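Kistach Planner Guide
Section 4. Testing a grasp in simulation before you send it to the arm

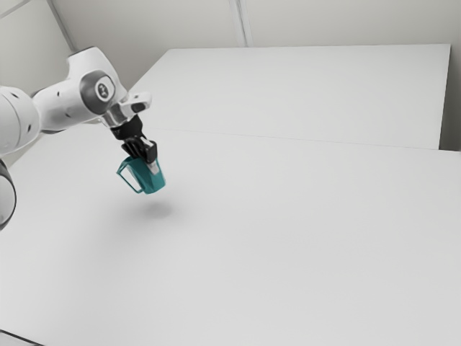
The rim grasp is the default for mugs and other open containers. One finger goes inside the rim and one stays outside, and the hand comes from above. Please complete this section in the simulator first, also when you have used the planner before on another cell.

Before you begin

You need Kistach installed with the Plidbridge connector, and a scene file that loads without red messages in the log. The far table must be in the collision list. If it is missing, the planner treats this region as free space.

4.1 Load and plan

1. Open the scene and press Reset. The arm goes to its home pose.
2. In the Objects panel, select the mug. Check that the mesh and the collision shape have the same origin.
3. Set Grasp type to Rim, top.
4. Set Candidates to 22. A smaller number is faster, but the planner may return only grasps that are near the handle.
5. Press Plan. Candidates which collide are shown in the list with a gray name.
6. Choose the first candidate that is not gray and press Preview.

Note: The handle is part of the collision shape only if "Convex parts" is on. With "Single hull" the opening of the mug is closed, and every rim grasp will be refused.

4.2 Lift and hold

1. Set Lift height to 15 cm.
2. Press Run and wait until the state shows HOLD.
3. Read the tilt value in the Contacts tab. Some tilt is normal with a rim grasp, as the weight of the mug hangs to one side of the fingers.
4. If the tilt continues to grow during HOLD, increase the finger friction by one step and repeat from step 2.

Caution: Do not increase the friction more than two steps. The simulation will look good, but the real fingers can drop the object.

4.3 Export

1. Press Stop, then File, Export trajectory.
2. Keep the speed scale at 4 percent for the first run on the real arm.
3. Write your name in the Checked by field. The connector rejects files where this field is empty.

If Plan returns an empty list, see Section 7, Planner messages.

Text: Nasrin Alipour. Checked by: Behrouz Hosseinzadeh. Last change: February.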